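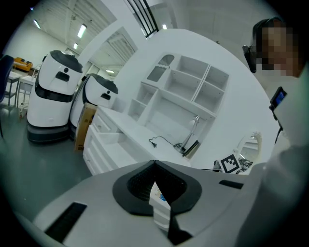 What is a sensible way to route a desk lamp cord on a white dressing counter that has drawers on the left and open cubbies above?

Run it along the back edge of the counter, directly under the lowest shelf, and fix it down with adhesive clips. Take it off the surface at whichever end is nearer the outlet. Keep it clear of the drawer fronts.

Posted Sep 14, 2020 by Mathias Auer
Print this page | E-mail this page

More detail, as the short version above leaves out my actual constraints. The lamp is a small one with a thin arm. The cord is longer than needed and the surplus ends up in coils on the work surface, where it collects dust and catches on things. I do not want to drill the top. The counter is a melamine board from Garon, 5 years old, and I expect the edge would chip. I would also like to know whether the cubbies should be filled before or after the cord is dealt with.

Drutalley
Clips are fine. Wipe the surface with rubbing alcohol first and let it dry, then press each clip for a full minute. I space mine around 300 mm apart. Closer at corners. Leave a little slack at the lamp base so the arm can be turned without pulling on the first clip.

For the surplus, fold the cord into a flat figure eight and hold it with a hook-and-loop strap. Do not wind it tight and do not use wire ties. Hang the bundle behind the cabinet if there is a gap. If the cabinet is flush to the wall, put the bundle in the lowest cubby at the back and set a box in front of it. A Privik 726 cable box will take one lamp cord and a plug adapter, but it is deep, so measure the cubby first.

Do the cord before you load the shelves. You need both hands behind there.

salazar_4
just buy a battery lamp

Mathias Auer
I looked at battery lamps in February. The ones I found were too dim for close work at a mirror. I have gone with the clips. One came off overnight at the corner, where I had skipped the alcohol. I cleaned the spot and replaced it.

Drutalley
Corners take the most load. Put a second clip on each side of the bend and the cord will stop trying to straighten itself.

Related items
Removing adhesive residue from melamine
Drawer slides that creep open on an uneven floor
Mounting a round mirror above a counter
Dividers for shallow cubbies
Choosing a bulb for a dressing table lamp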